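Urho Kokkonen has sat on the board of the Grenent scholarship fund for four years, and he still winces when he reads the student profiles.

"They all want to be doctors," he says. "Every one of them, at fourteen. I wanted to be a bus driver at fourteen. I don't think we're meeting the students in those profiles. I think we're meeting the person who wrote the form."

The form is what I came to Hallholm to ask him about. Grenent pays school fees for teenagers whose families can't, and like most funds its size it raises the money by telling donors about them. A donor gives 1000 a year and gets a name, a paragraph and, twice a year, a letter. The letters are warm. I read 12 of them before the interview, with the names blacked out, and by the fifth I could guess the next sentence. The writer thanks the donor, reports a grade, names a profession and promises to give back.

I put it to Kokkonen that this might simply be what grateful kids write.

"It might," he says. "Then why did the letters change in October, the year we changed the instructions? Before that they wrote about football and what they had for lunch. Then we added a line asking them to mention their goals, and suddenly we had nothing but goals."

He is not against the fund. He says so several times, and I believe him, though he has a habit of saying it right before something harsh. What bothers him is the use the paragraphs get put to. When Grenent reports that its students are doing well, it quotes them. It doesn't say what happened to the ones who left.

I asked how many had left.

"Ask the office."

I did. Toivo Turunen runs the office and answered politely, over two phone calls, that the fund tracks students for as long as they are enrolled. A student who drops out is no longer enrolled and so is no longer tracked. When I said this seemed to guarantee a flattering number, there was a pause on the line.

"We are a small organization," Turunen said. "If I send someone to look for a girl who moved away two years ago, that's a term of fees for another girl. I know what you want me to say. I'd still pay the fees."

It's a fair answer, as far as it goes. I don't think it goes as far as the brochure, which says the program "changes lives" and doesn't mention that the lives are only followed while they are going according to plan.

Elli Sjöberg taught at the school in Skamby that takes most of Grenent's students, and she is less patient than either man. She left teaching last year and talks like someone who has been waiting to be asked.

"We had a boy who was top of the class in math and hated it," she says. "He liked sewing. He mended everybody's bags, he took zippers out of old jackets and put them into new things. He was good, and I mean good enough to be paid. Do you know what his profile said? Engineer. I asked him if he'd written that. He said the lady helped him."

Was he upset?

"No. He thought it was funny. I was the one who was upset." She stops to pour more coffee. "He got the money, so you could say the lady was right. But then the next child sees what gets the money."

Sjöberg would like the fees paid straight to the school, by headcount, with no profiles at all. Kokkonen thinks donations would fall by half in a year. Neither of them could show me anything to back that up, and I've found that people on both sides of this argument are very sure about donors they have never met. The fund has never run the experiment. It has 2000 people on its mailing list and could try a plain letter on a few of them tomorrow.

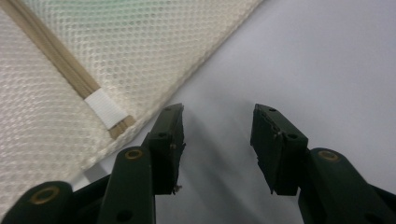
Carmela Bellini wrote to me after hearing that I was asking around, and said that she had sponsored a student through Grenent, would have gone on paying without a single letter, and had always found the letters a little embarrassing to receive. She had never told the fund this. It hadn't occurred to her that she could.

One donor proves very little, and a donor who writes to a reporter is hardly typical. Still, I read her note to Kokkonen over the phone and he was quiet for a bit.

"Can you send me that?" he said.

The board meets again in October. Kokkonen plans to propose dropping the line about goals, and he wants someone to call the families of former students, starting with those who left early. He expects to win the first vote and lose the second — Turunen's budget has no room for it, and the board tends to side with the budget.

Sjöberg, when I told her, asked whether the boy who sews would be on the list. He stayed enrolled the whole way through, so he wouldn't be.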